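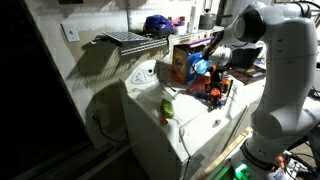
For two years Gudrun Dalen slept sitting up in an armchair. If she lay flat, her throat burned and she woke up coughing, and every antacid in the drugstore had already had its turn on her nightstand.

Then a speech therapist asked her to hum.

"I thought she was joking," Dalen says, laughing so hard she has to put down her coffee. "I hummed a hymn. She put two fingers under my ribs and said, 'You're not using this at all.'"

"This" was her diaphragm, the big dome of muscle under the lungs. It also wraps around the spot where the esophagus meets the stomach, and helps keep that door shut. Train the muscle, the thinking goes, and the door may close a little better. What a lovely piece of plumbing!

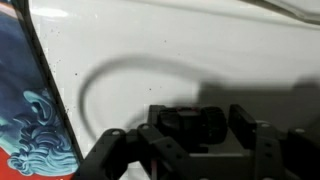
The therapist, Linnea Lunde, runs a breathing class at the Zasgate clinic, and I've rarely seen a room of people with heartburn having this much fun. They lie on mats with paperback novels on their bellies and try to make the books rise. They hiss. They sing long, low notes until somebody runs out of air and starts giggling.

"You can't do it wrong for long," Lunde says. "The book tells on you."

The course lasts 7 weeks, with homework twice a day. Dalen did hers in the kitchen while the potatoes boiled - and sometimes in the car, with the windows up. 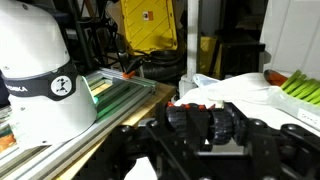

Podora Magazine, Health and Body Desk

Gøran Skjelbred, a stomach doctor who sends patients to the class, loves it too, but he is careful. Most of his patients still take medicine, and some need surgery. Trouble swallowing, weight loss or bleeding should go to a doctor first, he says, before anyone picks up a paperback.

Dalen still takes a pill on bad days, and she has given up late suppers. But in April she moved back into her own bed, with one extra pillow. The armchair went to her sister, who has already asked about the humming.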